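# A lantern evening on the water at Starkcombe

I had promised my sister that I would write down how our boat evening in Starkcombe went, because she wants to do the same with her children next winter and I always forget to tell things on the phone. So I am writing it on the blog, and perhaps it is useful to other people who think of going there in February.

First I must say that I am not a boat person. I grew up far from any sea, and the first time I stood on a ferry I was already twenty-six. My husband Ksawery Gajewski grew up near a lake and thinks he is a boat person, but his lake was small and his boat was for one man and a dog. When he read that the harbour in Starkcombe holds a lantern parade every winter, and that you can follow it from the water with a ticket on one of the passenger boats, he bought the tickets before he asked me. I was a little angry for one evening, and then I began to look for my warm trousers.

The parade is held on a Saturday. The small boats of the town, fishing boats mostly, hang lanterns on themselves and go in a line from the inner harbour to the lighthouse and back again. Three or four larger boats carry the visitors and go beside the line. Ours was called the Jolow. She is white, with a closed cabin below and an open deck above, and there was place for all of us on both. I say "she" because the woman at the ticket window corrected me when I said "it".

We were five: Ksawery and I, my friend Wanda Krajewska, her aunt Elżbieta Ostrowski, and Aleksandra Bednarek from my evening class, who came alone by train and arrived with the smallest bag I have ever seen for a weekend in winter.

## Getting there and where we slept

Starkcombe has a railway station but it is up on the hill, and the harbour is down. The road between them has no pavement for a part of its length. We took the footpath, which goes behind the church and then down many steps. In daylight it is a very nice walk, with a view over the roofs. With suitcases it is not so nice. If I did it again, I would take a taxi down and walk up on the last day, when the food is eaten and the bags are lighter.

We slept in a guest house named Brokmont. I chose it for the breakfast, which people praised, and they were right to praise it. There were small warm rolls and a plum jam that tasted almost like my grandmother's. The rooms are plain. Ours looked at the yard and not at the sea, but the bed was good and the radiator was strong, and after two hours on an open deck I can tell you that I prefer a strong radiator to a sea view.

One thing to know: the door of the guest house is locked in the evening and you must have the code with you. Elżbieta had written it on her hand, which I found funny in the afternoon and very clever at night.

## The afternoon before

We had several hours before boarding, so we walked along the harbour wall and looked at how the lanterns were put up. I thought they would be electric, and most of them are. But some of the older boats still use paper ones with a little lamp inside, and these have to be hung at the last moment in case of rain. A man on a green boat let Wanda hold one while he climbed up. She stood perfectly still, as if somebody had given her a baby.

After that we had soup in a café near the slipway. It is the kind of café where you order at the counter and then carry your own spoon. I had fish soup, Ksawery had two fish soups. There was bread also, brown and a little sour, and I asked where they bought it, but the girl did not know.

Aleksandra used this time to show us pictures on her telephone from the last months, as you do when you have not met outside the classroom before. There was her balcony, her niece in a school play, and a very large pumpkin.

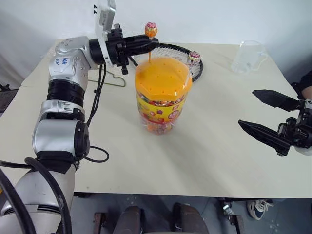
*A black gripper on a robot arm, holding an orange lollipop over a candy jar.*

Then Ksawery wanted to show his own pictures, and he has more than a thousand of clouds, so I said that it was time to go and stand in the queue.

## Boarding

The queue was long and not well explained. There were two lines, one for the Jolow and one for another boat, and they began in the same place. We stood in the wrong one for ten minutes until Elżbieta, who is not shy, walked to the front and read the board. I think a bigger board would solve it, or one person with a loud voice.

My ticket had the number 1653 and Wanda's had 2039, although we bought them together, so please do not worry if your numbers do not follow each other. It has no meaning for where you sit. You sit where you find a seat.

My advice is to go first to the open deck and take the side which is away from the town. I know this sounds wrong. But the small boats go between you and the open water on the way out, so on that side you have the lanterns close to you. On the way back you are on the other side of the line, and then you can change, if other people let you. We did not understand this and we stood on the town side, and for the first half hour we saw mainly the hats of other passengers.

## On the water

The engine started and the deck began to tremble under my boots, and I held the rail with both hands. The harbour is protected by its wall and there it is flat like a plate. When you come out past the end of the wall, you feel the sea at once. It was not rough. The captain said through the loudspeaker that it was "a bit lively", and everybody who lived in the town laughed, and everybody who did not looked at each other.

I took a ginger tablet before boarding and I had no trouble. Wanda took nothing and had no trouble either. Ksawery, the boat person, went down to the cabin and sat there with his eyes closed for a while. He says now that he was listening to the engine.

The parade itself is slow, and I liked this very much. I had expected music and a lot of noise. There was a brass band on one of the bigger fishing boats, but the wind took most of it away and only sometimes gave us some notes back. Between them you heard water, and people talking quietly on the other boats. The lanterns go up and down, each one with its own boat, and under each lantern there is a second one, broken in small pieces on the waves. I tried to photograph this and have only black pictures with orange lines.

At the lighthouse all boats stop, or almost stop, because a boat cannot really stand still. They put off their engines one after another. Then a bell is rung from the shore for the people of the town who worked on the sea and did not come home. I had not read about this before and I was not prepared. Aleksandra took my arm. A child on our deck asked his father why it was quiet, and the father bent down and told him in his ear.

When the bell finished, the engines came back and there were fireworks from the end of the wall. They were short. I think if you come only for fireworks you will be disappointed, and you can see bigger ones in any large town. But after such a silence even a small rocket is very loud and very bright, and I cried a little, and said it was the wind.

## What it was like to be cold

I must be strict here because my sister will bring the children. It is very cold. It is a different cold from standing in a street, as it comes also from below. I had two pairs of socks and I would have liked three. Gloves are necessary, and a scarf that you can tie, because a loose scarf goes into the face of your neighbour. I know this from my neighbour.

There is hot chocolate in the cabin. You pay with coins or a card, but the card machine lost its signal after we left the harbour, so bring coins. The chocolate is sweet and thin. I drank two cups and was grateful for both.

Elżbieta had brought a blanket from home, a heavy brown one, and at first we were a bit ashamed of it. By the lighthouse there were three of us under it.

## The day after

On Sunday we slept long and then we visited a shop called Duda, which sells rope, paint, oilskins, and in one corner also teapots. I don't know why teapots. Wanda bought one with a blue lid and carried it home in her hat. Ksawery bought five metres of rope and cannot tell me what it is for.

We wanted to go to the small museum of the lifeboats too, but in winter it opens only in the afternoon and our train was before that. If you can stay until the evening, please go and tell me how it is.

My colleague Aleksandra Chmielewska (yes, another Aleksandra, I know too many) went to the same parade some years ago and she watched it from the hill, from a bench near the church. She says you see the whole line from there, like a necklace, and it costs nothing, and you can go home when your feet are cold. I believe her. With very small children I would perhaps do that. But you would not feel the deck tremble, and I am not sure you would hear the bell so well.

For my sister, then: book the Jolow early, sit on the side away from the town, bring coins and the thick blanket from mother's cupboard. And ask at Brokmont for the room over the kitchen. We did not have it, but Elżbieta did, and her boots were dry by the morning.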